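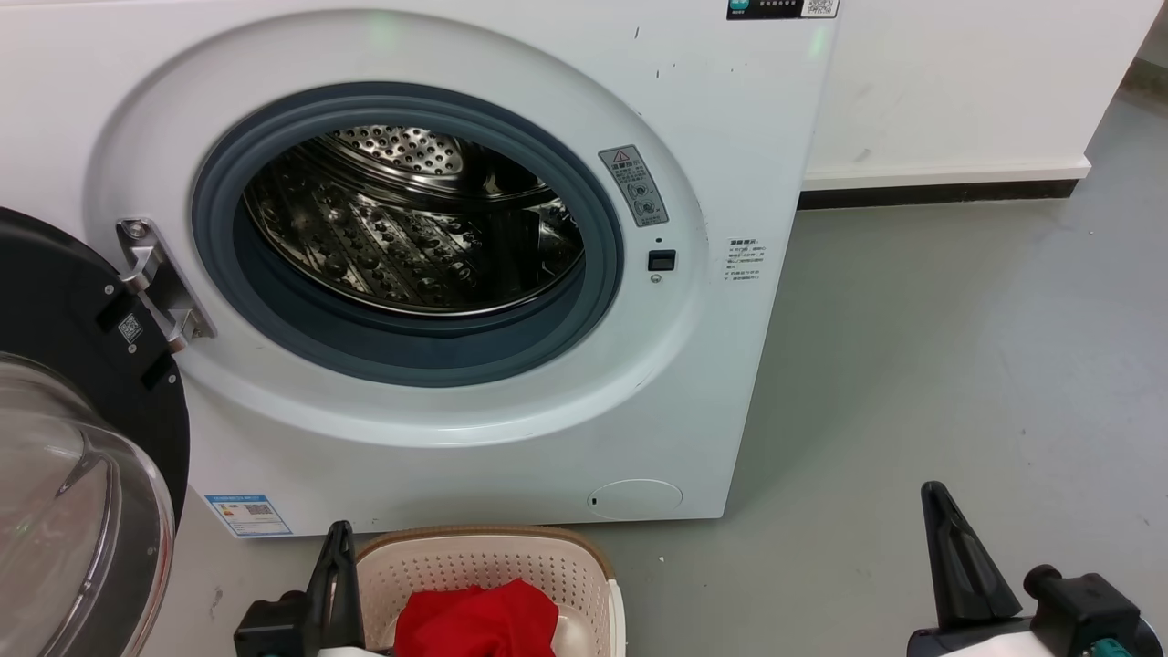

Leave the Door Open: Shared Laundries and the Case for Plain Rules

Shared laundries remain among the least examined rooms in Canadian rental housing. Owners will debate the colour of a lobby at length, yet the laundry is commonly governed by a single faded notice about quiet hours. It is the position of this column that such rooms deserve a written standard, beginning with the door of the washing machine.

A front-loading washer depends on a rubber gasket to hold water in. The same gasket holds moisture after the cycle has ended, and a closed door gives that moisture nowhere to go. Tenants then report odours, and management orders a cleaning product. At Skurkon, the 11-storey building in which I served 2 terms on the tenants' council, the door was to be left open between loads. The rule was written into the lease schedule and observed by most households.

Objections have been raised. Vasylyna Derkach has argued in these pages that an open door obstructs a narrow room and invites damage to the hinge. The concern is legitimate where space is limited, and a door left partly ajar should satisfy both parties.

The filter behind the small front cover warrants equal attention. Responsibility for it should be assigned by name in the maintenance schedule and reviewed each November.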